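The Sorting Table

By Teodoro Lumanlan
August

The man from Plendora wore a short-sleeved shirt and carried the arm in two hard cases, one in each hand, like somebody moving out of an apartment. He set them down by the returns cage and asked where he could find an outlet.

"Depends what you're plugging in," said Odile.

She had run the returns room at Trastlow for nineteen years. She knew what he was plugging in. There had been an email on Tuesday with the word "pilot" in it four times, and a second email correcting the spelling of the man's name, which was Wendell Frye. She pointed him at the outlet behind the tape gun and went back to her bin.

Trastlow sold toys and party goods and small hardware, all by mail, and whatever people didn't want came back to this room in bags. The bags were supposed to hold one kind of thing each. They held whatever had been on somebody's kitchen floor. Odile tipped them out on the gray table, put the good pieces in trays, and sent the rest down the chute. Last month 3,846 bags had come in and 2,457 had gone back to stock. Upstairs had put both numbers in the email, with a line drawn under the second one as if it had done something wrong.

"It's a fetch-and-place task," Wendell said. He was on his knees with a hex key. "Pretend play food, fasteners, small molded parts. Honestly it's a sweet spot for us."

"Is it."

"We've done dishes. We've done laundry."

"Whose?"

He looked up.

"Whose laundry did you do?" said Odile. "I've got a basket at home."

"It was in our Riihimäki lab," he said. "It was more of a towel."

She let that go by. Gus, who was twenty-two and had been hired for the summer, came over with his sandwich to watch. He had seen the videos. He'd seen one where a machine cracked an egg, and he told them about it while Wendell tightened things.

"Did it cook the egg?" Odile asked.

"They cut away."

"They do that."

By ten thirty the arm was clamped to the end of her table, and the two black fingers opened and shut on nothing. Wendell had a laptop on an upturned crate. He asked her to tip out a bag, any bag, just as she normally would, and she picked one from the middle of the pile so that he couldn't say later she'd chosen it. It scattered the way they all did. A few things rolled to the edge and stayed there.

The arm swung out and stopped above the mess. Wendell turned the laptop so she could see what the fingers saw.
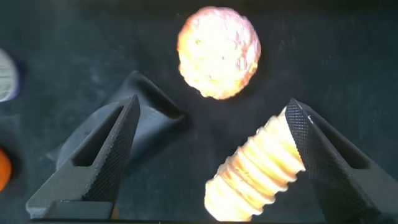 The view from the wrist, a threaded piece against the right-hand finger.

"Everything's on fire," said Gus.

"That's just exposure," said Wendell. "It doesn't care about that."

Odile put on her glasses. She had been looking at this table since before Gus could tie his shoes, and it took her a moment to recognize it. The screw, or whatever they wanted to call it, glowed like a coal. So did the lumpy round one behind it.

"What's it think that is?" She tapped the round one.

Wendell typed. "Cookie," he read. "Sixty-one percent."

"And the other thirty-nine?"

"Sponge, mostly."

"We sell a cookie and we sell a sponge," said Odile. "They go in different trays. I'd pick it up and squeeze it."

"It can squeeze."

"Can it tell?"

He wrote something down, and she thought better of him for it. The last one, a woman from Clasine who had come about the chute, had only ever nodded.

"Let's do the fastener," he said. "It's right there."

The fingers closed. They went slowly, with a small whine, and Gus stopped chewing. The screw tipped up against one pad and hung there at a slant, and the arm rose maybe the height of a coffee cup and swung toward the trays. It got most of the way. Then the screw turned in the grip, lazily, like somebody rolling over in bed, and dropped on the table and rolled off, and Gus caught it against his knee.

"That's in the failure set," Wendell said. "That's useful, that's good data."

"Forty seconds," said Odile.

"Sorry?"

"I wasn't timing it. I just know what forty seconds is."

She sorted a bag in less than that. She did not say so. She pulled a second bag off the pile and did it at the other end of the table, where the arm couldn't reach, and her hands went where they went while she looked at the laptop. She swept the good ones left and dropped the bad ones right. There was a hair elastic in with them, and a penny, and she put the penny in the jar.

"How did you know that one was bad?" Wendell asked. He had come around to watch.

"Which?"

"The green one. You threw it out. It looked the same as the others."

Odile thought about it. She fished it back out of the chute lip and turned it over and couldn't see anything wrong with it at all. Then she ran her thumb down the side and felt the seam, open by a hair.

"There," she said, and gave it to him. He ran his own thumb down it twice and had to go back a third time.

They tried until lunch. The arm got the cookie that might be a sponge, on the fourth go, and put it in a tray. It was the wrong tray, but it was in a tray, and Gus clapped. It would not go near the dark curved piece. Wendell said the shape was low contrast against the table and asked if the table could be some other color.

"It was white," Odile said. "They made it gray so we wouldn't get headaches."

"Would you be getting headaches? If it was doing the work?"

She took her glasses off and folded them.

It was the first thing he'd said that she would repeat to her sister. She could tell from his face that he had heard it too, about a second late. He bent over the hex key again.

Her sister's view, that evening on the phone, was that Odile should have let it break something. Her sister owned a vacuum that was supposed to do the house by itself. Every night before bed she picked up the cords and the dog's bowl and the fringe end of the rug, folded under, and put two chairs on the table, and then the vacuum did the house by itself.

"But you like it," said Odile.

"I love it. I'm just saying I've never been so tidy."

"He asked me to change the table."

"There you go," said her sister. "First the table. Did he seem smart?"

"He seemed fine. He had a bad back, I think. He kept getting up in stages."

"They ought to make a robot for that."

Odile washed her supper plate and the pan. She noticed that she was paying attention to it, which annoyed her. There was a place on the pan where the egg always stuck and she leaned on it with her fingernail through the cloth, and then checked with the flat of her finger, under the suds where she couldn't have seen it anyway. She thought of the towel in Riihimäki. She pictured it being folded in a clean room by something that took all afternoon, with people in socks standing around it, pleased.

Wendell stayed the week. He taped a square on the table and asked that bags be emptied inside the square, and then that they be emptied gently, and then that Gus spread the pieces out a little so they weren't touching. By the last day the arm could do a bag. Gus spread and the arm picked and Odile went through the tray afterward and took out the ones with open seams. Over the whole afternoon it did 99 pieces that way. She knew because Wendell wrote it on the whiteboard and underlined it.

"And how many did you do?" he asked her. He meant it nicely.

"I was checking yours," said Odile.

He packed the arm back into its two cases. The report, when it came down from upstairs, said the pilot had met its target and that the room should plan for a second unit, along with one added part-time position to support it, at 220 hours for the season. Gus applied. The job was called automation associate and as far as Odile could make out it was spreading.

She peeled the tape off the table herself, since it caught her sleeve. It left a gummy line on all four sides. She went at it with her thumbnail for a while between bags, and had two sides clean by the time the truck came.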